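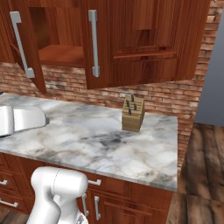 I've been cooking for other people for most of my adult life, and I still can't find the cumin in anybody's kitchen on the first try. I bet you have a version of this. You stay with a cousin, you want a cereal bowl, you open three doors and get vitamins, candles and a waffle iron. I've started to think that where people put things says more about how they learned to cook than any recipe card does, and I want to write a whole book about it! So picture a cupboard like the reddish-brown one at the top of this page, left door swung open, one flat shelf running across the inside, and ask yourself what you'd put on that shelf. Whatever popped into your head just now is the kind of thing I'm after.

I'm looking for home cooks to take part in a project called Zokireo. It's part oral history and part kitchen snooping (with permission!), and it will end up as a book with a small press here in Gurcombe. My editor is Gaétan Doucette, who has been very patient with me, and the interviews are shared between me and Ehsan Nouri, who used to do radio and is much better than I am at letting people finish a sentence.

Who I want to hear from

Anybody who cooks at home at least a few times a week. You don't have to be good at it. I would love more people who cook for one, more people in rentals where the cabinets were somebody else's idea, and more people who share a kitchen with a parent, a roommate or an ex (yes, I've had two of those already). If you grew up in one country and cook in another, please, please write to me. If your grandmother kept the flour in the bathroom, write to me today.

We have 33 kitchens in the bag and I want to get to 50 before I start on the final draft. The first batch leaned heavily toward people I already knew, so there's a lot about sourdough in it and I'd like to fix that.

You need to be 18 or older and live within an hour's drive of Gurcombe, since we come to you. Renters and owners are both fine. If you cook professionally you can still apply, but tell us what you eat when you get home, that's the part I care about.

What you'd be doing

First there's a phone call, maybe 20 minutes, mostly so you can decide whether you like us. Then one of us comes over for an afternoon. You cook something you'd be cooking anyway and we talk while you do it. Leftovers, eggs on toast and boxed macaroni all count. Please don't clean out your cupboards before we get there! People do it and then they can't find anything either, and we lose the first hour to looking for the colander.

After that I'll leave you a little notebook, and for two weeks you jot down whatever you moved, lost, bought twice or finally threw out. One line a day is plenty. One woman wrote me four pages about a jar of capers and I treasure them, but she was under no obligation.

At the end we have a second, shorter chat, and you get to read your own chapter before it goes anywhere. You can change your name, take things out, or pull out altogether up until the book goes to the typesetter.

What you get

We pay $523 per household. Half comes after the visit and half when the notebook is back in my hands. I know it's an odd number. It's what the grant divides out to once travel is paid for, and I didn't feel right rounding it down. You'll also get a copy of the book and an invitation to the launch supper, which we're hoping to hold upstairs at Krajčí, the dumpling place by the bus station. If you haven't had their plum ones, well, there's another reason to apply.

Recordings are used for the book and nothing else. We take notes on paper and type them up later, and your address stays in my desk.

How to apply

Write me a letter or an email. Tell me your first name, who you cook for, and where you keep three things: the salt, the good knife and the thing you'd be embarrassed for me to find. A short paragraph is fine. No résumés, please. The last time I put out a call in the local newsletter I got nearly 1,543 words from one gentleman on the subject of lids alone, and he's now chapter six, so long is fine too.

Email is best, through the contact form on this site with ZOKIREO in the subject line. If you'd rather talk, leave a message with the front desk at the Gurcombe library and Ehsan will call you back, usually after 6 p.m.

I'm reading applications as they arrive and I'll stop at the end of February. Visits start the month after that, and evenings are possible if afternoons don't work for you.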